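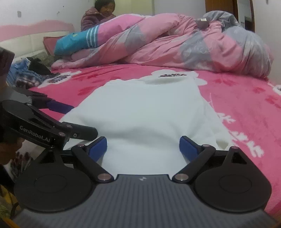 "What does a trainee do if she finds a mistake in a partner's letter?"

"She takes it to the partner, on the same day, with the page marked."

That was the whole of the exchange. It had come near the end of my interview at Bakhtiari, and the woman who asked it wrote down what I said and went on to my exam results. I got the job. I started in June, on the second floor, in the property team, at a desk that had belonged to somebody who left a drawer full of soy sauce packets.

My supervisor was Emilian Pîrvu. He had been a partner for six years and he did leases, mostly shops and warehouses. He ate at his desk and kept the door open. When he wanted me he said my name at normal volume and I was expected to hear it.

The client that summer was Tretuler, who sold garden furniture and were taking a warehouse on the Festside estate. The landlord's solicitors had sent a lease of 143 pages. I was to read it and make a table of every date, every sum and every notice period, and Emilian would use the table to write the report. He had done the first report himself, in the spring, on an earlier draft, and it had already gone to the client.

I read the lease over four days. I read it on paper, with a ruler under the line, because I had found I skipped things on the screen. On the fourth day, at half past three, I got to the break clause.

Tretuler could end the lease at the fifth year. The report said they had to give six months' notice, and so did the lease. The report also said that the rent had to be paid up to date. The lease said that all sums due under it had to be paid, and that the tenant had to have kept every one of its promises, which covered the painting, the gutters and the drains. If one gutter was blocked on the day, the landlord could say the break had failed and Tretuler would be there for another five years.

I went back to the spring draft to see if the clause had been changed since. It was the same, word for word.

I put the ruler down and went to the kitchen. Two people from the tax team were talking about a wedding. I made tea and stood there until they had gone, and then I went back and read the clause again. I wanted to have misread it. I looked it up in two books and both said what I thought they would say.

Emilian's door was open. He was on the telephone with his shoes off.

I could have put it in the table. There was a column for comments. He would have come to it in his own time, on his own, and he could have changed the report without either of us mentioning it. I typed it in and looked at it. It took up one line, on the ninth sheet, between the insurance and the service charge. Then it occurred to me that he might not read the comments.

At ten to six he was still on the telephone. At six he put his shoes on and came out with his coat.

"How's the table?"

"Nearly finished," I said.

"Good. Tomorrow's fine."

He went to the lift. I had the page in my hand, marked in pencil. I heard the lift come and I heard the doors close.

I slept badly. My flatmate worked nights at the hospital and came in at seven, and I was already in the kitchen with my coat on. She asked what was the matter and I told her, as far as I could without the names. She said that at the hospital you filled in a form. I said we didn't have a form.

I was outside his office at eight. He came at twenty past with a bag of rolls, and I followed him in before he had sat down.

"It's the break clause," I said. "The report says rent. It's everything."

He held his hand out for the page. He read it standing up. Then he opened the spring report on his screen and read that, and then he read the page again. It was a long time to stand on a carpet.

"When did you see this?"

"Yesterday. Half past three."

"I was here until six."

"Yes."

He nodded. He sat down and moved the rolls to one side.

"They haven't signed," he said. "Shut the door, would you?"

I shut it. I had never seen it shut from the inside. There was a calendar from Cidolex, the firm that did our searches, still showing May.

He rang Tretuler with me in the room. He said there was an error in the report of the spring, that it was his error, and that he would send a corrected page by lunch. He explained the clause in plain words. The man at the other end asked something and Emilian said no, there would be no charge for it. Then he rang the landlord's solicitor and asked for the condition to come out. She said she would take instructions. He wrote that down with the time next to it.

The whole thing took 30 minutes. When he had finished he wrote a note to the partner who dealt with complaints, and he had me read it for typing errors. There was one, in the second line. I pointed to it and he put it right.

"Next time," he said, "knock while I'm on the phone."

"All right."

"Have you had breakfast?"

I said I had, though I hadn't. I went back to my desk and took the comment out of the ninth sheet, and then I thought about it and put it back in.

The landlord agreed on the Monday. They would accept rent and nothing else. I typed the change into the draft, checked the numbering, and started on the schedule of repairs.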